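17 September 2025
Bedroom cell, garment and bedding set

Changed the scoring today, after the argument with Daiane Araújo over what counts as a retry. Old rule: any second approach toward the same object. New rule: the hand has to leave the object by more than a palm width and come back. Under the old rule the Vorach policy looked worse than it is, as it makes small corrections close to contact and each one was logged as a failure.

Rescored the full 2,508 segments with the new rule. The ranking of the Vorach and Zaner policies swaps on pillows and stays the same on hangers. Two raters disagreed on 9 segments. I went through those by hand and kept 7 as retries.

Open problem is the bed itself. Gray sheet, low contrast, and the creases change every time something is put down or picked up. The depth estimate from the head view drifts most on the smooth part of the sheet. Side view is better for contact with the pillow but loses whatever the legs and torso block. For the hanger task the hook against the pale plaid cover is the hard part: thin metal, few pixels.

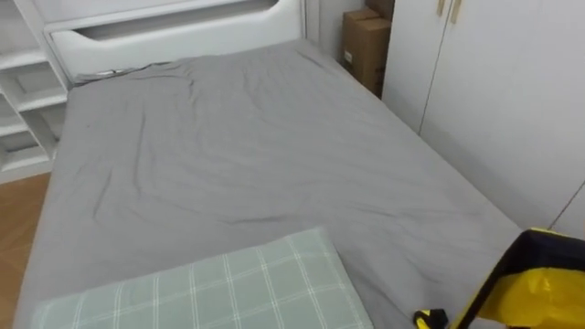
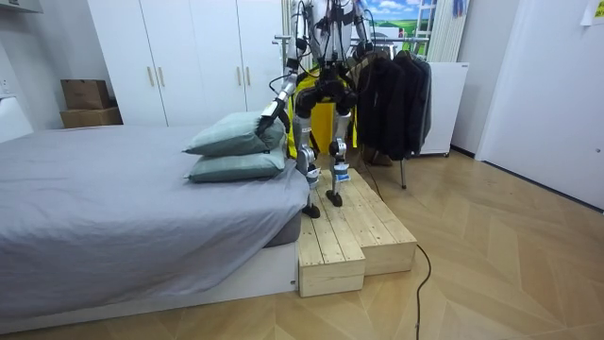
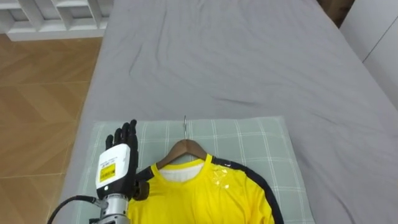 Next change is to the segment cutter. It splits on gripper width, and that does nothing useful when the hand is open and only moving into place. Try wrist speed with a floor, and require 3 consecutive samples under it before a cut. Daiane wants a contact label as well. Fine by me if it comes from the side view only, otherwise the two views will disagree and we are back to hand checking.

Bastos export still drops the last sample of each segment. Harmless for the retry count, bad for release timing. Wrote a check in the Ivirska loader that refuses short files.

To do:
- rerun hanger segments with the new cutter
- fix the export before touching release timing
- write the retry rule into the rater sheet, with the palm width given in mm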